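Gotholm Robot Hands Club

The Gotholm Robot Hands Club is a student club that builds and programs robot hands, and since I've been a member for two years I'm probably the wrong person to write this entry – but Shirley Robichaud asked, so you get me! The club started in May as a class project under Kathleen Moriarty, and it kept going after the grades were in because people wouldn't go home.

Name and members

We were first called Kan, after a joke I still don't get. Membership is open to any student (no coding needed, I had none), and dues are 9 dollars a term. Ezequiel Villalobos runs the beginner nights and Ihor Yurchenko looks after the wiring, which he'd rather you didn't touch.

Activities

Most of our time goes into the counter task, where a hand has to work with small flat things like paper slips. Paper is awful! It bends, it sticks to its neighbor, and a grip that's great on a block just crumples it. Tonantzin Montes wrote our grip program, Pusness, and we've argued about its finger timing ever since.

We also enter the Korano, a yearly contest for student teams. Each team gets four tries at the task and up to 500 points, and a person may sit across the table and help set things up between tries – dropping a slip costs you more than being slow, so we practice slow.
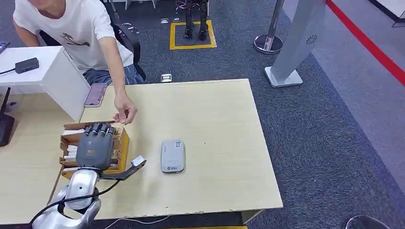

The robot hand by the cardboard box, with a person seated across the table.
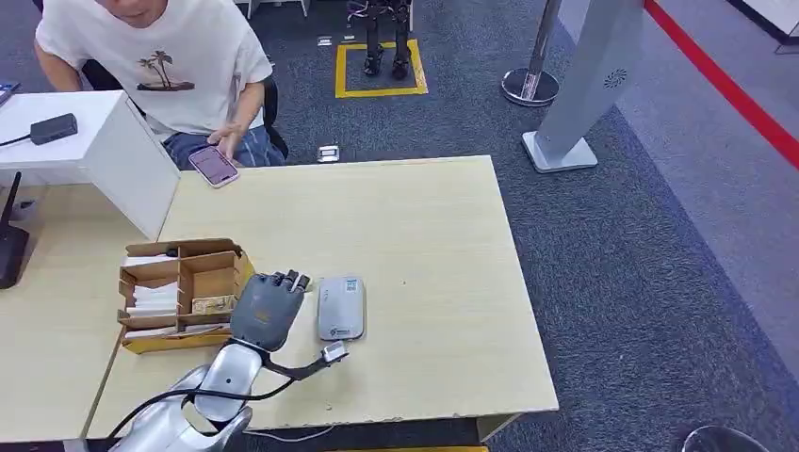
Can a beginner enter the Korano?
Any club member can, after one term of beginner nights and a practice run with Ezequiel.

Last updated 10/15/25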